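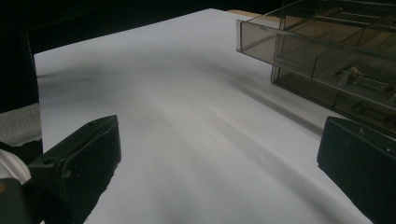
Halonen Layout Paper, White

Smooth, matte drawing paper for pattern drafting, floor plans and poster roughs. Takes pencil, fineliner and most water-based markers. Alcohol markers will bleed through, so put a spare sheet under your work.

Sold flat in packs of 3 or by the 1000-sheet pallet. We don't sell it rolled -- the curl takes days to come out.

Item number: 2694
Finish: matte, both sides
Acid free: yes
Punched or ruled: no

Storage
Keep the sheets flat and out of direct sun. Damp rooms will make the edges wave.

Shipping
Packs ship from our Flellholm warehouse between two stiff boards. Pallets go by freight and need a loading dock or a lift gate. Orders placed before 2 p.m. leave the same day, except in July, when the warehouse runs short hours.

Trade accounts
Schools and print shops can ask Reshma Ntuli for pallet pricing. Cut-to-size orders go through Anselmo Moura and can't be returned.

Also see: Travia tracing paper, Trikard mounting board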